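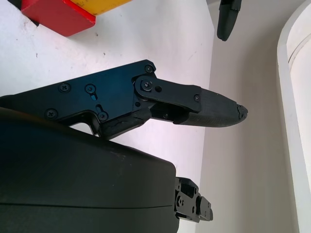 One reader wrote to us that her children listen very well to the first half of a Bible story, and then they begin to look under the chairs. She asked if the story should be shorter or if the teacher should be louder. She had tried both, and she was not satisfied with either.

How to tell the Good Samaritan to small children

I have told this story many times at the Sunday class in Maltero, with children from four to eight years old. My first written version had 715 words and it was too long. Now I tell it in 6 minutes and I do not read from paper.

Step 1. Read Luke 10:25-37 for yourself, slowly, the evening before. Read it two times. Close the Bible and say the story aloud to the empty kitchen. The parts you forget are often parts the children can wait for until they are older.

Step 2. Decide who the story follows. I follow the hurt man from the start, so the children are lying on the road with him and they hear the steps coming. In the Gough class the teacher follows the donkey, and this also works.
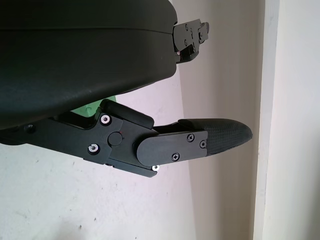 Step 3. Give the children one small thing to keep in their mind. If you describe the road, the robbers, the clothes, the weather and the inn, everything becomes the same size and they remember none of it. One detail must stand out, like the tiny red dot on all that black metal, which the eye finds very quickly even with so much black next to it. For me it is the two coins the Samaritan gives to the innkeeper. I put them in my hand before I begin and I open the hand only at the end.

Step 4. Make the two men who pass by ordinary. Do not use a bad voice for them. Say that they were in a hurry, and let the children be a little angry - they will do this without your help.

Step 5. Stop after the inn. Count slowly to five in your head. Then ask: who was the neighbor? Wait for a child to answer, even if the silence feels long.

Step 6. Sing something quiet. We use number 723 in the Grisier songbook, first verse only.

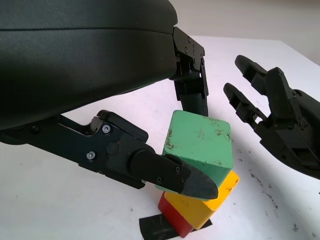

What should I do if a child asks why God let the robbers come?

Say that this is a big question and that you also ask it. Tell the child that in this story God's help came through a stranger who stopped. Do not try to explain everything in one morning, and speak with the parents afterward if the child looks worried.

For a mixed group with older children, tell the story the same way and let the older ones play the innkeeper. The Trarico group does this in May, outdoors, with a blanket for the inn.

Filed under: Children's Ministry, Telling Bible Stories

Home | Lessons | Songs | Prayers | Contact

Back to top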